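Stukness Tabletop Set: data card and equipment planning notes

Status: pilot finished, second round being budgeted. Last edited in September.

What this is

The Stukness Tabletop Set is a small collection of first-person recordings of hands doing table service work: setting down trays, placing bowls and cups, folding napkins, clearing up. We built it to help a service robot learn how people handle dishes, and we are sharing the card early so that other small teams can see what it took to get going and plan their own spending.

That second part is really why this file has grown so long! We found plenty of dataset cards that explain labels and splits, and very few that tell you what to buy first. So the usual card sections are here, and in between them are the notes we wish we'd had on day one.

What's in the pilot

The pilot has 28 recorded sessions across 4 settings. Each session is one person working through a short list of tasks at a natural pace, with restarts left in. Every session folder holds the video, a task list in plain text, and a notes file where the person recording wrote down anything odd.

The settings are a kitchen counter, a dining table, a low shelf, and a cloth-covered surface near plants and stonework. The last one gave us the hardest footage and, we think, the most useful. Shiny cloth throws highlights everywhere, and a dark dish on a dark tray is tough for almost any depth sensor to read. If you're choosing sensors, test them on something like this before you pay for a full set.

In one view from that setting, both hands are over a round black object on a black tray, with a folded white napkin under it and a white cup beside it, and golden reflections scattered over the cloth. A lot of our sensor arguments started from views like this one. 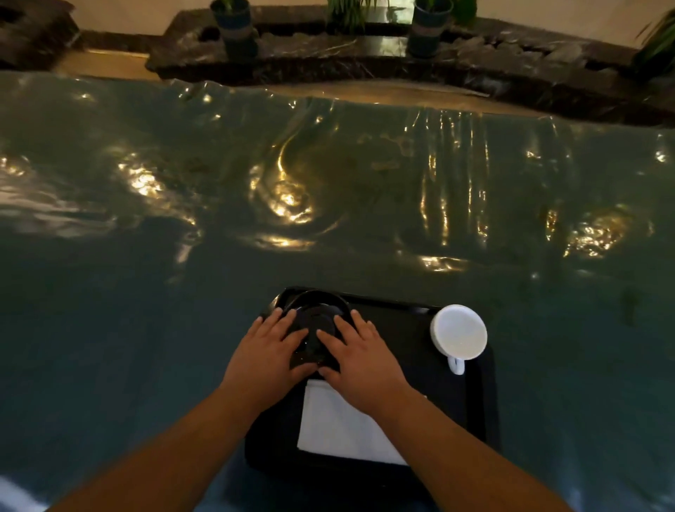

Buying the recording kit

Our kit is called Perkbridge, and it's just a head mount, a small wide-angle camera, a battery pack and a tablet for checking the picture. We bought two complete kits at the start and were very glad of it. When a cable went bad, recording carried on with the other kit while we swapped parts.

If you're starting from nothing, spend in this order:

1. Head mount. Get one that adjusts easily and stays comfortable for a full session. We went through three cheap ones and would have saved money by buying the good one first.
2. Camera. Look for manual exposure. Automatic exposure drifts badly on glossy surfaces, and you'll see the brightness pump every time a hand moves in.
3. Storage. Buy more than you think, then set aside money for a backup drive as well.
4. Props. Trays, bowls, cups, napkins. This is the fun part and it costs so little! Get dark and light versions of everything, and both shiny and matte ones if you can find them.
5. Lights. We left these for last and managed with the light already in the room. Round two will have two dimmable panels.

Buying the robot side

The training code, Clerness, runs on one desktop machine with a decent graphics card. We rented time on a bigger machine for the final runs, and renting still makes more sense for us than owning.

For the arm pair we're planning a lease with an option to buy. Ask any supplier for the price of replacement fingertips, the lead time on them, and whether the mounting plate comes with the arm. The plate was a separate line on every quote we received, and so was shipping. Leave room in the budget for a sturdy table too (ours wobbled, and we lost a week of calibration to it).

How we split the budget

We hold back 15 percent of the total for repairs and surprises, and we used nearly all of it in the pilot. Another 15 percent goes to paying the people who record. Please don't squeeze that line. Relaxed people who are paid properly give you much better hand motion than a rushed favor does.

Labels

Labels were added in Su, our in-house labeling tool. Each clip has a task name, start and end times, and which hand is in use. Objects partly hidden by hands are labeled "covered", and the labeler can add "unsure" to any object. Keep the "unsure" tags if you can; they're handy for finding hard clips.

Known gaps

Most of the recordings are in warm indoor light. Left-handed recording is thin. There is no sound, and there are no clips of liquids being poured, so please don't use the set to judge pouring.

Planned for round two

More left-handed sessions, the two light panels, a second labeling pass on the cloth setting, and a side camera for checking depth. We also want to record the same tray tasks with clear glassware, so the prop list is open again and suggestions are very welcome in the issue tracker.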